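Wisix布草租赁业务六月起向小型民宿开放,首批接入27家

先说结论:六月起,房间数少的民宿也能租布草了。最低三间房起租,按套按次结算,不收入场费。此前Wisix只接十五间房以上的单子,小店问了很久,一直没放开。现在放开。

Wisix做布草洗涤和租赁,客户以城郊和景区周边的旅馆为主。床单、被套、枕套、毛巾、浴巾、台布,统一采购,统一洗,统一送。小店的情况不一样,量小,路远,旺季淡季差得厉害,一辆车跑一趟山路只送几套床单,以前算下来是亏的。今年把线路重新排过,和物流方Bisgaard拼车,账才算得过来。

首批接入的27家民宿集中在Trotham一带。多数是自家房子改的,店主自己住楼下,客房在楼上。最小的一家只有三间房。最远的一家在山坳里,车只能开到桥头,剩下一段靠店主用手推车来接。
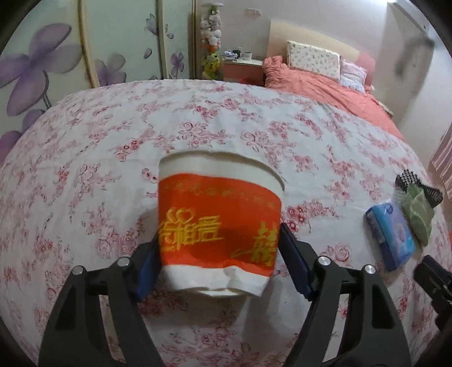

为什么是布草?小店自己洗,问题主要出在晾。梅雨季一来,床单晾不干,院子里挂满,客人进出要低头。家用烘干机一次烘不了几套,电费另说。有店主算过,周末退房集中,光洗晒就占掉大半天,还要赶在下午三点前把房间铺好。请人帮忙,旺季请不到,淡季养不起。自己囤布草也有难处,一间房要备三套才转得开,一套在床上,一套在洗,一套在柜子里,花色还得能配上。洗旧了的和新买的放一起,颜色总归有差。

租赁的做法比较简单。店主在前一天晚上八点前报数,第二天上午送到,同时收走脏布草。报数可以打电话,也可以在小程序里填,填错了当晚都能改。脏的不用分类,装进同一个袋子就行,但浴巾如果沾了染发剂、药油一类,请另外装一个袋,写个条子。分开装的好处理,混在一起会串色。

计价按套。一套包括床单一条、被套一条、枕套两只。毛巾浴巾另计,台布另计。淡季没有最低消费,但连续两个月不下单的,库存会先调给别家,恢复使用时提前一周讲一声。节假日前后请尽量早报,山里那条线只有一班车,车满了就是满了。

这次上架的花色比以前多。过去只有纯白,理由是好漂、好配、坏了好补。小店的反馈很直接:纯白像医院。住惯了城里酒店的客人倒是不挑,可民宿是老房子,木楼板,矮窗,白得发亮的床铺在里面有点突兀。于是加了印花。印花布草由面料商Ament供货,白底为主,花型偏传统,床单和台布可以配同一个系列,也可以混着来。每家店开户时选定一到两个系列,之后送来的都在这个范围里,不会今天玫瑰明天格子。

印花的麻烦在洗。水温高了褪色,低了洗不净,漂白剂也不能照老办法加。试洗阶段一共跑了321个批次,把水温、投料、脱水时间一项一项调。前面有一段时间结果不太好,红色花瓣边上发虚,退了一批面料给Ament重做。后来换了染料固色的工序,又把印花和纯白彻底分缸,才稳定下来。现在印花布草单独走一条线,不与毛巾同洗,避免起球粘毛。
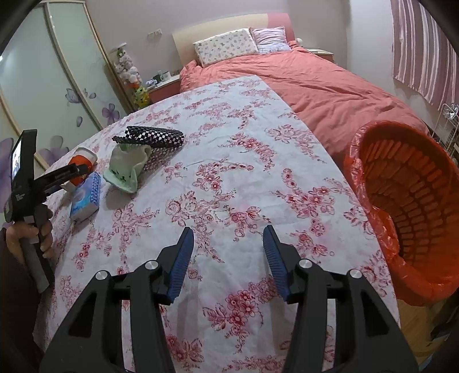 白底印花台布,粉色与深红色花枝。

台布是店主主动提出来的。很多民宿的房间里会放一张小桌,喝茶,放手机,早饭端上楼也放那儿。桌子五花八门,有学校淘汰的课桌,有缝纫机台面,有拼起来的木箱,铺一块布就看着整齐。自己洗台布最烦茶渍和油渍,泡一夜都未必下得去。现在可以跟床品一起报数,一起换。尺寸目前有两种,方的和长的,圆桌用方的大号也能盖住。需要特殊尺寸的请先量好再联系,定做周期比较长,旺季前可能赶不上。

关于损耗。这一块问得最多,说清楚一点。正常洗涤造成的变薄、褪色、脱线,不收钱,直接换。烫洞、剪破、整条丢失的,按使用时间折价赔,用得越久赔得越少,折价表附在合同最后一页。污渍洗不掉怎么算?先试洗两遍,两遍都下不去才会通知店主,附照片。口红、红酒、防晒霜一般都洗得掉,圆珠笔和碘伏难一些。店里如果要向客人收费,由店主自行决定,Wisix不参与,也不出具任何面向住客的单据。

关于卫生。每一批洗涤都有记录,水温、时间、烘干温度,店主可以凭袋子上的编号查询。编号缝在袋口内侧,不在布草上,睡觉不会硌到人。烘干后直接折叠封袋,到店前不再拆开。收到时如果袋口已经破了,请当场退回,不要铺床,司机车上备有少量替换。

试运行期间也有没做好的地方。有几次送错,把双人床单送到了单人间多的店里,原因是标签的颜色太接近,浅蓝和浅绿,清早光线暗,司机看不清。标签已经换了,双人改用深色。还有一次下大雨,桥头那段路走不了,整条线晚到了半天,当天入住的客人等在楼下。之后给山区的店各放了一小箱备用布草,不计租金,用了再补,没用就一直放着。箱子请放在干燥处,不要直接放地上,也不要靠着外墙。

Bisgaard负责的拼车线路目前共三条。上午出车,沿途也送蔬菜和日用品,布草与食品分厢,脏布草走回程。店主关心会不会串味,分厢以后没有再收到这方面的投诉。如果有,请直接打客服电话,不用等月底对帐。

店里的接受程度不一。有的店一开始只租床单,毛巾还是自己洗,觉得自己晒过的毛巾味道好。这样完全可以。也有店把家里原来的旧布草全部收起来,腾出一整间储物间,改成了一间小客房。有一家店每年冬天歇业,想知道能不能停租几个月再接着用,可以的,停租期间不收费,开门前按上面说的提前一周通知就好。

接下来的安排。六月开放新一批申请,先排Trotham周边和已有线路沿途的店,离线路远的先登记,凑够约8家可以单独开一条支线。登记不收费,也不算签约。开户前会有人上门看一次,主要看两样:车能停到哪里,脏布草放在哪里。有个能遮雨的角落就行,不需要专门的房间。看完当场可以摸样布、挑花色,样布册里有床单和台布的小样,洗过的和没洗过的各一块,方便对比手感。

申请时请准备:房间数,床的尺寸,旺季大概是哪几个月,平时几点方便收货。床的尺寸请实际量一下,老式木床的尺寸常常和标准的对不上,差几公分床单就包不住。有床尾板的请注明。床垫厚度也写上,厚垫子要用加深的床单。

已经在用Wisix纯白布草的老客户,可以在合同期内免费转成印花系列一次。转换需要把手上的纯白布草全部交回清点,建议避开节假日。只想换台布、不换床品的,不用办转换,报数时直接写就可以了。价目表开放申请时一并发出,以合同所附版本为准,之前口头报过的价格不在作数。

关于Wisix
Wisix从事布草洗涤与租赁,服务对象为中小型旅馆及民宿,自营洗涤车间,配送与Bisgaard合作,印花面料由Ament供应。

媒体联系:Wisix传播组,索取样布册或预约参观洗涤车间请提前来电。车间上午收发货较忙,参观一般排在下午。

联系我们 | © Wisix 版权所有 | 返回顶部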